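The small kitchen at Lisside

A conversation with Fidelina Zapata about toy food, wooden counters and the colour of a plate

Fidelina Zapata makes kitchens in which nothing is ever cooked. For six years she has been arranging play kitchens for libraries, waiting rooms and family centres, first alone and then with the workshop Lisside, where I visited her in January. She made tea for us in the real kitchen, which she says is much worse organized than the ones she builds.

She grew up in Villanueva, in a house where the kitchen was also the room for homework and for visitors. "My grandmother did not let us touch the stove," she told me, "so my brother and I had our own stove under the table. It was a box. We drew the burners with a pencil. I think we cooked there more than she cooked above us."

I asked if a box is then enough, and why a person should pay for a counter and a tap. She laughed and took some time before she answered. "For one child at home, the box is enough, yes. For a public room you need a thing which stays there. Many children come, they lean on it, they climb. A box lives for one afternoon."

The kitchen we spoke most about has a counter of butcher-block strips, light and golden brown in turns. Behind it stands a panel with a print of old grey planks. Fidelina was against this panel at the beginning. She found it too sad for children and she wanted a yellow one. "Then I put the toys in front of it and I understood. With the yellow wall you lose the corn. With the grey wall every colour comes to you."
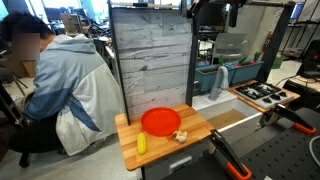
Issue 59

The plate is red-orange with a raised rim, and she is very strict about that rim. A flat plate is for her only a tray, and the food slides from it when a child carries it to the "customer". She tried many plates before this one. "I bought them in second-hand shops, I bought them in the supermarket. My husband asked if we are opening a restaurant. The colour I decided in one minute, but the edge took me the whole autumn."

The ear of corn is a favourite of hers. She likes a toy vegetable that has a surface, and on this one the kernels can be felt with the finger. "A child who is two years old does not care so much if it is corn or banana. She wants to feel the little bumps. Later she will sell it to you for 600 dollars, and you must pay."

We came then to the sink. It is a white basin set in a white countertop, with a grey gooseneck faucet, and there is no question of plumbing. I wondered if the children are disappointed that there comes no water. Fidelina shook her head. "They make the noise with the mouth. Shhh. If you give them water, they play with water, and this is another game, a very good game, but the dishes are forgotten. I want that they wash the dishes." She says the washing is what the children do longest, longer than the cooking, and parents never believe her.

Behind the faucet are two teal-blue planters with small artificial leaves, a little red among the green. This was the idea of a colleague, and Fidelina admits she was jealous of it. Real herbs she tried once, in a library kitchen. "Basil. It was eaten in two days. I don't say that it is bad, basil is healthy, but I could not drive there every week with new basil."

Her working name for this arrangement is Movville. The earlier one was called Nituvance, and it had more of everything: more shelves, more hooks, a fridge with a door, 81 pieces of toy food in a basket. She speaks about it as one speaks about an old haircut. "The children emptied the basket on the floor and that was the whole game. The parents were on their knees collecting peas." Now she prefers to leave very little on the counter and to keep the rest in a cupboard, to be changed each month by the people who run the room.

I asked her what she would still change. She thought of the height first. The counter should be a bit lower, she said, for the smallest ones, but then the older children must bend and they stop coming. She has made drawings for a step that pulls out, and she showed me around six of them, all with a different handle. The handle is difficult because of fingers.

Before I left she washed our cups, and I dried them. She told me to put them anywhere, there was no system. I put them beside the kettle, and she moved them to the shelf.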